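Spent the winter getting our household down to one bathroom cabinet and one shopping list. A few notes for anyone trying the same. 1/9

We were keeping track of nothing. Soap in the kitchen, soap in the hall closet, three half-used tubes of toothpaste in a travel bag from July. Every store run started with a guess. 2/9

First step was pulling everything out and sorting it by who uses it. Gijs has sensitive skin, so his things went in their own pile. The rest is shared. 3/9

Second step was a price book. I write down what we pay per 200 ml, because the bottle sizes keep changing. The Jansen shampoo went up twice while the bottle got smaller. I switched to the refill at Plillen. 4/9

I now buy for 5 weeks at a time. Anything longer and I forget what I have. Anything shorter and I'm back at the store on a Saturday. 5/9

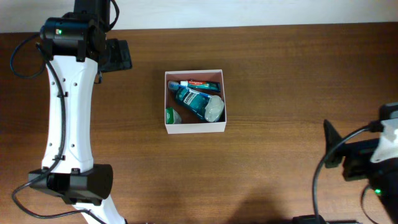

Toiletries in a small cardboard box on the table.

Marijke Verschueren asked me last week if buying in bulk is worth it. For toilet paper and bar soap, yes. For sunscreen and face cream, no - they expire, and I threw out two jars of cream this winter that had never been opened. 6/9

Check the little open-jar symbol on the back. 12M means twelve months after opening. I write the opening date on the bottom with a paint marker. Ballpoint rubs off in the shower. 7/9

Unopened things we won't use go to the collection point on Triviren. Rianne Van den Broek runs it on weekday mornings. They take soap, shampoo, toothpaste, razors and pads. No perfume, no medicine, nothing opened. Ask about deodorant - the answer has changed a couple of times. 8/9

Next up is the cleaning cupboard under the sink. I have found 2 bottles of the same descaler so far and I haven't reached the back. If anyone knows a decent unscented laundry powder that comes in a plain box, let me know. 9/9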